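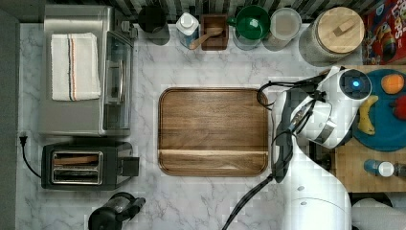 Step 1: Clear the counter down to the surface

Before you decide where anything goes, find out how much counter you have. Move the small things to the kitchen table. Leave the toaster oven and toaster for now, but unplug both and let them cool. Shake the crumbs out of the toaster over the sink and wipe under each appliance. Marble should get a damp cloth and a drop of dish soap, never vinegar.

Step 2: Sort by how often you use it

Make two groups on the table: things you touch every day and everything else. Coffee, cooking spoons and cereal are daily for most people. A blender may not be. If you used it last in December, it can live in a cabinet.

Step 3: Give the appliances one end

Put the toaster oven and the toaster at the same end, close to the outlet. Turn the oven so its door opens toward free counter, and keep the space in front of the door clear. Check the cord length before you settle on a spot. Towels are often left folded on top of a toaster oven – move them to a hook before you turn it on.

Step 4: Line up the jars at the back

Canisters and jars go in a single row against the backsplash. I put the tall ones at one end and the ones I open most in the middle. A small wooden box works well for spoons. Leave enough of a gap to get a cloth between the row and the wall.

Step 5: Set a tray in the middle

A wooden tray with a raised rim gives you a landing place for breakfast things, and you can lift it all off at once when you need to roll dough. Mine is a Hestby and cost about 4 dollars at a yard sale. Wipe it with a barely damp cloth and dry it right away. Oil it when the grain starts to look dull.

Step 6: Keep one side for cutting and fruit

The cutting board stays out, with a plate of fruit on it between meals. If kids play in your kitchen, the toy food can have that plate instead.

Posted 9/15/23 by I-hsuan Hsiao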